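About Zusix Chess School

Zusix is a small school for chess players of every age. We started in one room above a bakery in Ramasamy, with four boards and two clocks, and we still teach in the same town. Today our students meet in the afternoons and evenings, and many others follow our lessons from home.

Most of our teachers have played in tournaments for many years. They remember well how it feels to lose a good position, and for this reason we give much time to the endgame. A beginner learns first how to mate with king and rook. Only after this do we speak about openings.

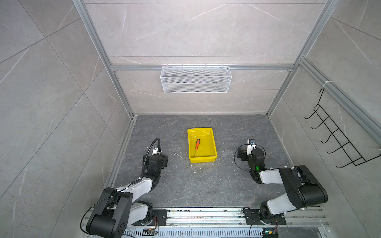 Our groups have six students at most. In every lesson there is one hour of explanation and one hour of play, and each game must be written down. The teacher looks through the notation and returns it at the next meeting with comments. Our library of exercises has now 3831 positions, sorted by theme and by level. Students can print them or solve them on the screen.

For players with a rating above 2000 we have a separate training group. It works mainly on calculation and on the preparation for a certain opponent.

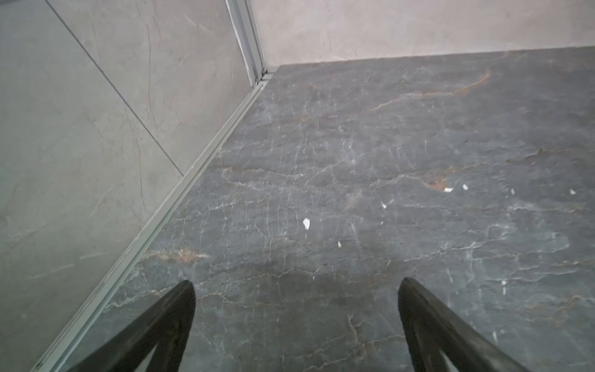 Each November we organize the Holtex Open, a rapid tournament of seven rounds. It is open for everybody, also for players without a rating. The entry list closes when all places are taken, so please register early. Our team plays in the Zumex League and is always glad to have new members.

If you want to visit a lesson before you decide, you are welcome. The first visit is free. Please write to us through the contact form, or call extension 1234 after 3 p.m.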